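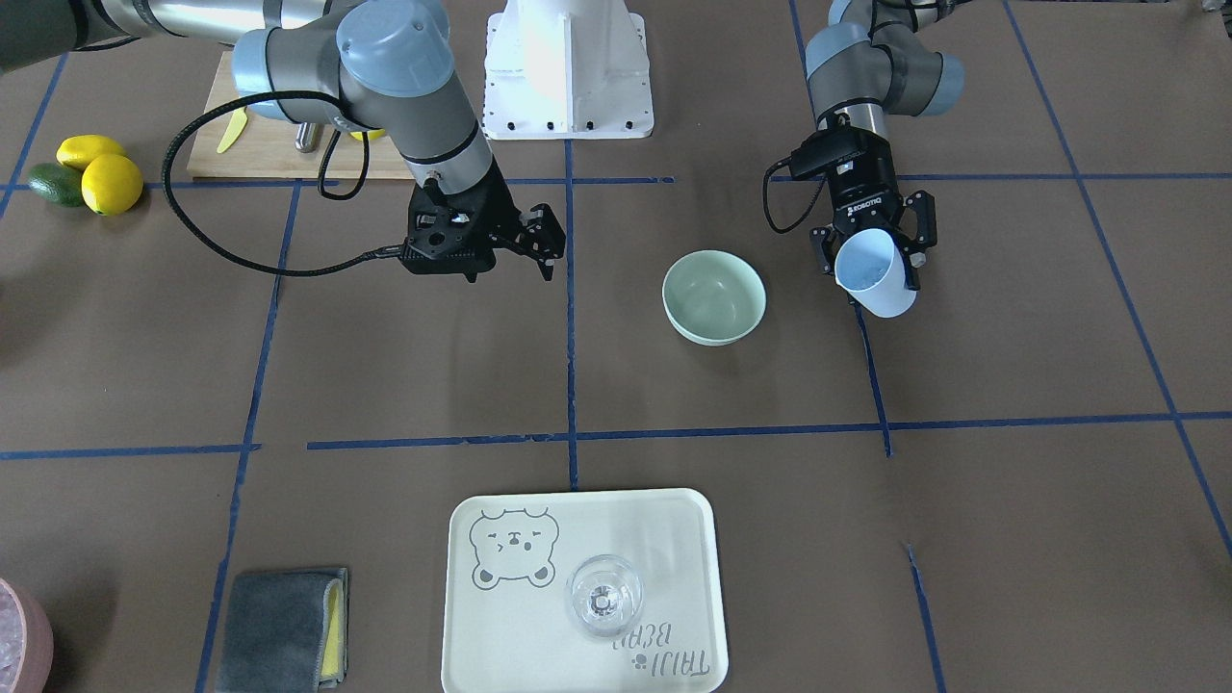 Thursday, September 2, 2021
By Stavros Papadopoulos

Citrus month is back at the Dindell kitchen table, and I couldn't be happier! We start with lemons and limes, because they keep well, they cost very little and they rescue almost any supper.

Get everything out before you cut anything: a wooden board, a small bowl for the juice, a tray for the finished bits and a paper cup or two for pouring. Roll each lemon hard under your palm first (limes need it even more, they can be stubborn little things) and take the zest off before you halve them. I forgot that in January and spent a very silly evening trying to grate squashed halves.

The cordial we'll be making is the Vlachou one, which so many of you asked for after the summer supper. It takes 6 lemons, 2 limes, 400 grams of sugar and a good splash of boiling water. Leave it overnight, strain it, and try it with fizzy water and plenty of ice – it's gorgeous.

Peston has already promised a batch with ginger. Bring a clean bottle and a tea towel, and come hungry, as there'll be lemon cake too!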